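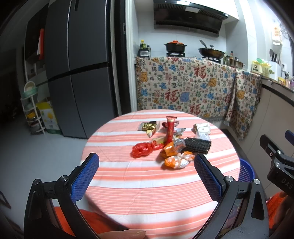

手持ちグリッパーで模倣学習用のデータを集めるとき、作業場所は専用の実験室でないとだめですか？

家庭の台所や居間で十分に集められます。むしろ生活の場のほうが、背景や照明の変化が自然に入るので、学習したモデルを別の部屋に持っていったときに助けられることが多いです。必要なのは、両手を動かせる広さのテーブルと、安定した明るさ、それから撮影の前に決めておく少しのルールです。

というわけで、このページでは食卓の上の小袋を両手のグリッパーでつかんで移す、という作業を題材に、デモンストレーションの集め方を最初から最後まで書いていきます。私はこの作業が本当に好きで、自分の手の動きがそのまま教材になる感覚は何度やっても楽しいです！ロボットアームが手元になくても始められるので、ぜひ一度やってみてください。

用意するもの

・手首側にカメラが付いた手持ちグリッパー 2台（左右の手に1台ずつ）
・テーブルと、つかむ対象になる小物
・移し先の入れ物
・記録用のパソコンと、十分に空きのあるストレージ
・紙とペン（意外と最後まで使います）

収録ソフトは、うちのチームでは Flimbridge を使っています。別のソフトでも手順はほとんど変わりません。「開始」「終了」「破棄」の操作が手元のボタンに割り当てられるものを選ぶと、一人でもテンポよく進められます。

手順1　作業を一文で書く

最初に、何をしたら1本のデモが終わるのかを一文にします。たとえばこんな具合です。

「テーブルの上の袋を1つつかみ、入れ物の上まで運んで放し、両手を元の位置に戻す。」

短い文ですが、始まりと終わりが入っているのが大事なところです。「片づける」とだけ書くと、人によって最後の1個まで続けたり途中で止めたりして、長さがばらばらのデータになります。両手を使うなら、どちらの手が何をするかも書いてください。私の場合は「対象に近いほうの手でつかむ。もう片方は邪魔にならない位置で待つ」と決めています。

手順2　小物を選ぶ

小物選びは迷うほど楽しい工程です（つい台所の引き出しを全部開けてしまいます）。コツは、形よりも「つかんだときの振る舞い」で選ぶこと。

立つもの。筒や細長い箱など、立てても寝かせても置けるもの。同じ品でも姿勢が変わるとつかみ方が変わるので、1つで何通りも練習になります。

つぶれるもの。菓子の小袋やポリ袋を結んだもの。指先で挟むと形が変わるので、どこまで閉じればよいかをモデルに見せられます。

光るもの。金や銀の包装は、カメラの向きで見え方が大きく変わります。扱いにくいからと外したくなりますが、ぜひ混ぜてください。

透けるもの。透明なフィルムや半透明のケースは輪郭が背景に溶けます。最初の日は少なめにして、慣れてから増やすとよいです。

逆に、最初は避けたほうがよいのは、割れるもの、中身がこぼれるもの、そして指を最大まで開いても入らない大きさのものです。箱から出す前に一度グリッパーを当ててみれば、すぐ分かります。

手順3　テーブルと光を整える

テーブルクロスは外さなくてかまいません。縞模様の布は、カメラの位置を推定するときの手がかりになってくれることもあります。ただし、布がずれると推定が乱れるので、四方を引いて落ち着かせてから始めます。たるみがあると指先が引っかかりますし、袋と一緒に布までつまんでしまうと、そのデモはやり直しです。

照明は、収録の途中で変えないこと。窓からの光を使う場合は、時間帯をそろえておくと後が楽です。私は火曜日の午前10時に始めると決めていて、午後に延びたときはフォルダを分けています。影は消そうとしなくて大丈夫。自分の手や道具の影は実際に動かすときにも必ず出るものなので、入ったまま覚えてもらいましょう。

手前側は広めに空けておきます。両手の待機位置になる場所で、ここに小物があると毎回最初の動きが窮屈になります。対象は奥か左右に寄せて置くのがおすすめです。

手順4　グリッパーを調整する

電源を入れたら、左右それぞれで次の確認をします。

・指を全開、全閉と動かし、画面の開き幅の値がついてくるか
・指先のパッドに汚れや浮きがないか
・リンクのねじがゆるんでいないか
・レンズに指紋が付いていないか
・左右の時計が合っているか

時計合わせは忘れがちです。両手の映像がずれていると、受け渡しのような動きがまるごと使えなくなります。簡単な確かめ方は、両方のカメラに映る位置で片方の指を素早く閉じること。2つの映像で同じ瞬間に閉じていれば合格です。

続いて、部屋を覚えさせる収録を1本とります。グリッパーを持ってテーブルのまわりをゆっくり見渡し、奥の壁や棚、床のほうも映しておきます。腕を振り回さず、カメラの後ろからそっと押していくような速さが合います。

手順5　まず4本だけ録って見返す

いきなり本番に入りたい気持ちはよーく分かります！でも、まず4本録ったら手を止めて、全部再生してください。見るところは、つかむ直前に対象が画面に入っているか、指がパッドの面で当たっているか、終わりの位置に両手が戻っているか、の3つです。

つかむ瞬間が自分の目では見えているのにカメラには映っていない、という失敗がとても多いです。人間はつい首を伸ばしてのぞき込みますが、モデルが見られるのは手元の映像だけ。迷ったら画面を見ながら同じ動きをやってみると、手首をどれだけ起こせばよいかがつかめます。

手順6　本番を録る

1回の収録は80本を目安にしています。集中が続く長さがちょうどこのくらいで、それ以上やると動きが雑になります（私だけかもしれませんが）。

動きの速さは、ふだん物を片づけるときより少しゆっくり。対象の手前で一呼吸おき、まっすぐ近づいて、閉じて、持ち上げる。止まりすぎると「何もしない」時間まで覚えてしまうので、一呼吸は本当に一呼吸だけにしてください。

落としたときは、すぐ破棄しなくてもかまいません。落としたものを拾い直して最後まで運べたなら、それは貴重な立て直しの例です。メモに「拾い直し」と書いて残します。手で直接さわってしまったときや、途中で誰かが話しかけてきて動きが止まったときは破棄します。

手順7　並べ方を変える

同じ配置で続けると、モデルは物ではなく場所を覚えてしまいます。1本ごとに少しずつ動かし、10本に1回は全部崩して並べ直すくらいがちょうどよいです。

並べ直しで試してほしいのは次のような置き方です。

・離して置く（いちばん簡単。最初の10本はこれで）
・固めて置く
・一部を重ねる
・立つものの足元に小袋を寄せる
・テーブルの縁に近づける

重なりは特におすすめです。下の写真では、黒くてごわごわしたものが半透明のケースに少しかぶさり、手前にはオレンジ色と透明の袋があります。こういう配置だと、どれから取るか、どの向きから指を入れるかを考えながら動くことになり、デモの中身がぐっと濃くなります。奥には赤い筒のようなものが立っているので、横から近づくときの手首の角度にも気をつかいます。

両手を広げて構えると、片方のカメラの端にもう片方のグリッパーが入ることがあります。動いている側はぶれて映りますが、両手作業のデータではごく普通のことなので、そのまま残してください。 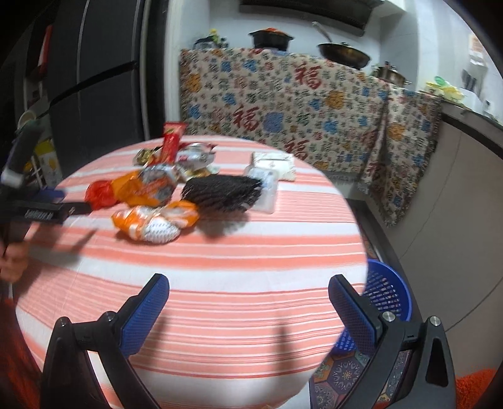

手順8　その日のうちに仕分ける

収録が終わったら、お茶を一杯飲んで、その日のうちに仕分けまで済ませましょう。翌日になると、メモの「左、ちょっと変」が何のことだったか思い出せません。

フォルダは3つで足ります。「使う」「立て直しあり」「使わない」。再生は倍速でよいので、全部に目を通します。前に Zarkell という社内の練習用プロジェクトで97本を見直したとき、開き幅の値が途中から動いていないものが後半に固まっていました。映像だけ見ていると指はちゃんと動いているので、気づけません。それ以来、映像の下に開き幅のグラフを並べて再生しています。これは本当におすすめです！

ファイルには、作業の一文、使った小物の一覧、時間帯、録った人の名前を付けます。小物の名前は「赤い筒」「銀の袋」のように、見た目で分かる呼び方にそろえておくと、後から言葉の指示を付けるときにそのまま使えます。商品名で書くと、似た袋が増えたときに困ります。

チームで録る場合

人が変わると動きの癖も変わります。肘の高さ、近づく角度、閉じる速さ。ある程度の違いは歓迎ですが、作業の終わり方だけは必ずそろえてください。

同僚の Ginette Lévesque が作ってくれたやり方では、新しく入る人は先に他の人の「使う」フォルダを見て、そのあと自分の4本を録り、隣に並べて再生します。口で説明するよりずっと早く伝わるので、今ではチーム全員がこの順番でやっています。

交代のときは、グリッパーの持ち方も渡してください。握り込みすぎると指の開閉が硬くなり、開き幅のグラフががたつきます。

よくあるつまずき

位置の推定が途中で飛ぶ
カメラがテーブルに近づきすぎて、布しか映っていないことが多いです。待機位置を少し高くして、背景が画面に入る時間を増やします。それでも直らなければ、部屋を覚えさせる収録からやり直します。

薄い袋がつかめない
真上から平らな面を狙わず、端の折れやふくらみを探して、そこを挟みます。テーブルを指先でこする動きが混じったら、高さを少し上げてもう一度。

袋がパッドから離れない
軽い包装は、指を開いても片側に付いたままのことがあります。全開にして少し待ち、落ちなければ入れ物の縁に軽く当てます。この動きも毎回同じようにやれば、立派な手本になります。

ファイルの本数がメモと合わない
破棄ボタンの押し忘れか、二度押しです。10本ごとに画面の番号を紙に書き写しておくと、どこでずれたかすぐ見つかります。

次の収録では、同じ小物のまま部屋だけを変えてみてください。手順4の見渡しの収録は部屋ごとに必要なので、最初に1本とってから始めます。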